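Chapter 10
Planning the Task Before Programming the Robot

In this chapter you will learn to
Write a task statement a teammate can follow
Tell the difference between a goal and a motion
Sort objects by how hard they are to grasp

By now your club or class has probably built an arm that moves when you ask it to, and I hope you took a moment to enjoy that! The first clean sweep from one joint limit to the other is a fine thing to watch. Sooner or later, though, somebody asks what the arm is going to do, and that is where we settle down for this chapter – pencils first, keyboards later.

We will follow the Grolico project, a student entry in the Ninness Household Challenge. The team, led by Senan Keane in his second year with the club, chose clearing a kitchen table as its task. Their first task statement was four words long: "Robot clears the table." Their last one ran to 141 words, and it was much the better for it. 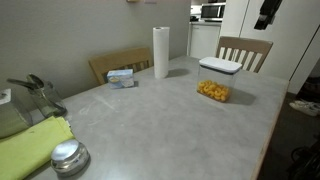
Figure 10.1 A household table with objects of several shapes and materials.

Think for a while about how differently these things would need to be handled. A small cardboard box has flat sides, which suit a two-finger gripper, but squeeze too hard and the sides give way. A folded cloth napkin has no fixed shape at all, and a camera that depends on crisp edges may struggle with a clear plastic container (the lid and the cheese puffs inside give it something better to look for). A roll of paper towels standing on end is easy to find and just as easy to knock over.

The Grolico students wrote one card for each object, giving its shape, its stiffness and the best place to take hold of it. You will make your own set in Activity 10.1, so keep a stack of index cards handy as you read.

10.1 Goals and Motions

A goal says how things should be when the robot has finished. A motion says how the arm gets there.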